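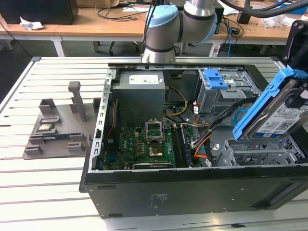 Hard drive

Last updated: March
By Felicja Kołodziej

A hard drive (or hard disk, I use both) is the part of a computer that keeps your files when the power goes off. I've been writing these entries for the Trevville computer club for ages and this is the one I get asked about most, so I've made it a bit longer!

Inside the sealed case are one or more round platters with a magnetic coating. They spin very fast while a tiny arm swings across them, reading and writing as it goes. The gap between head and platter is far thinner than a hair – please don't ever open one up if you want your photos back.

Size is where people get muddled. Makers count 1,000 megabytes to the gigabyte, but some systems count 1,024, so a new drive can look smaller than the box promised. Nothing has been stolen.

Desktop drives are mostly the 3.5 inch sort and laptop ones 2.5 inch. Many cases hold them in a caddy, a little tray that slides into the bay. My first drive held 40 megabytes and I thought I'd never fill it (I did, by Easter).

Solid state drives have no moving parts and are much quicker, though I still like a big old spinning disk for backups. Sławomir Tokarz keeps 4 of them in his loft and swears by it.

See also: Backup, Platter, Solid state drive

Contact Felicja | © Trevville computer club | Back to top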